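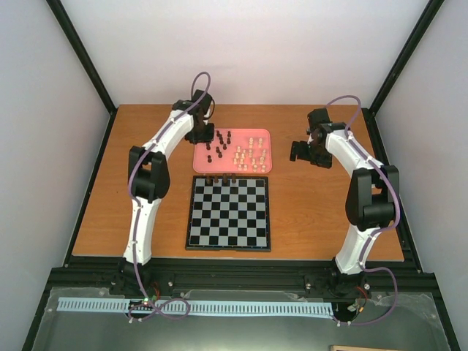
Speaker notes – bicycle theft and property marking
Sustbridge evening session, Tuesday, 7 p.m.
Speaker: Belmiro Tavares

Opening
Introduce myself. Fourteen years on patrol, the last three in property crime. Exits, restrooms, phones on silent.
Say up front that I can't discuss the Arnach Street garage case. It is still open.

The numbers
Last year we took 300 reports of stolen bicycles in the district. 79 bikes went back to their owners.
Most of the thefts were from shared hallways, carports and unlocked sheds. The rail station racks were second.
Pause here. People usually ask about the station cameras. Answer: footage is kept for a limited time, so report the same day.

Serial numbers
Usually stamped under the bottom bracket. Sometimes on the head tube or near the rear wheel.
Turn the demo bike over and show them. Pass the flashlight around.
Write the number down and keep a photo of it somewhere other than the bike bag.
The Telby register has 1,321 entries now. Signing up is free – forms are on the side table.
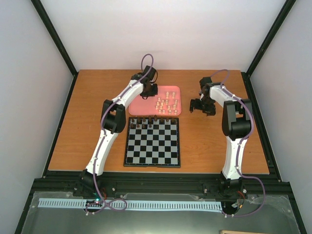

Locks
Hold up the cut cable lock first, then the U-lock.
Lock the frame and a wheel to something fixed. Check that the rack itself is bolted down.
Don't name a price or a brand. If asked, send them to Duda at the front desk for the printed list.

If your bike is stolen
Call the non-emergency line. If you see the theft happening, call 911 and don't follow the person.
If you spot your bike for sale online, save the listing and call us before you message the seller.

Questions
Stop at 7:50. Marking starts at 8 in the parking lot, bring ID.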